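Veranum University Opens Sleep and Stress Program for First-Year Students

June

Veranum University has opened a sleep and stress program for first-year students, to be run by its Office of Student Health in all nine residence halls. The program follows a campus survey in which 3,529 students answered questions on rest, workload and the use of caffeine and energy drinks during exam periods.
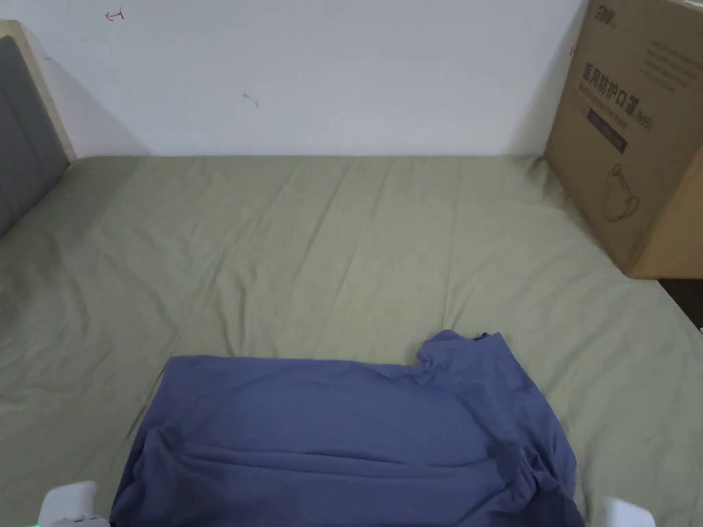

Yoon-hee Gil

Students who take part will attend evening workshops of 30 minutes each, led by counselors and trained senior students. Topics include planning a study week, caffeine and its effects, and where to turn for help when stress begins to affect class attendance. Sessions are free and carry no academic credit.

"Many of our students arrive with the belief that going without sleep is part of college life," said Trinity Kapoor, director of the Office of Student Health. "We would like them to hear a different message in their first weeks, before those habits settle."
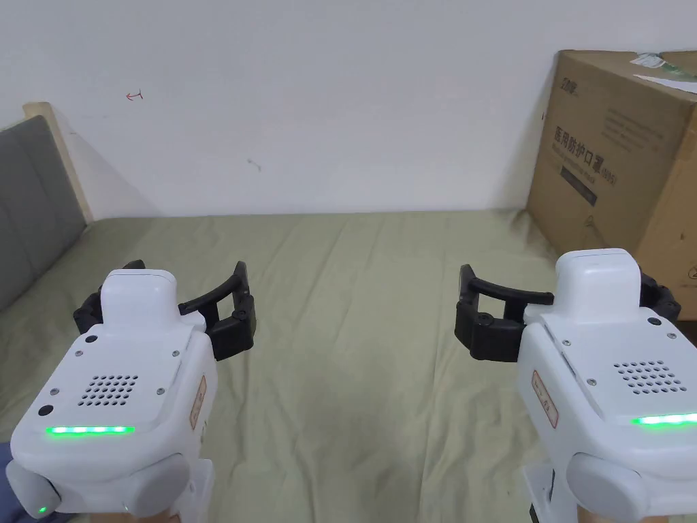

The university expects about 3,000 students to attend at least one session during the academic year. Residence hall staff will receive separate training on how to refer students to counseling, and academic advisers have been asked to mention the workshops at their first meetings with new students.

Funding has been provided by the Kaewmanee Foundation, which also supports the peer tutoring center at the Teten campus. A printed guide will be handed out at orientation - an online version is planned for the spring term.
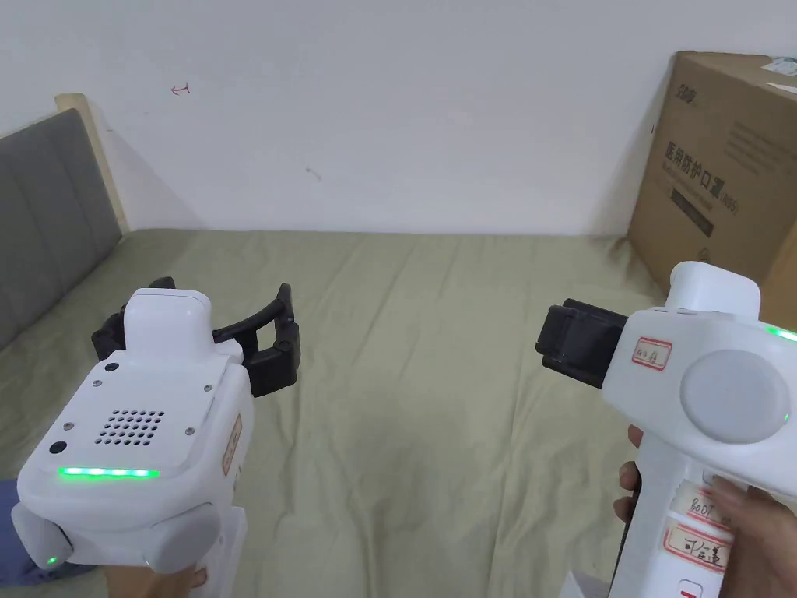
Green sheet on a bed against a white wall.

Students who wish to train as workshop leaders may apply through the Office of Student Health before the end of the month.

Related News
Teten Campus Extends Library Hours for Final Exams
Plirkinon Hall to Host Health Fair for New Students
Peer Tutoring Center Seeks Math and Writing Tutors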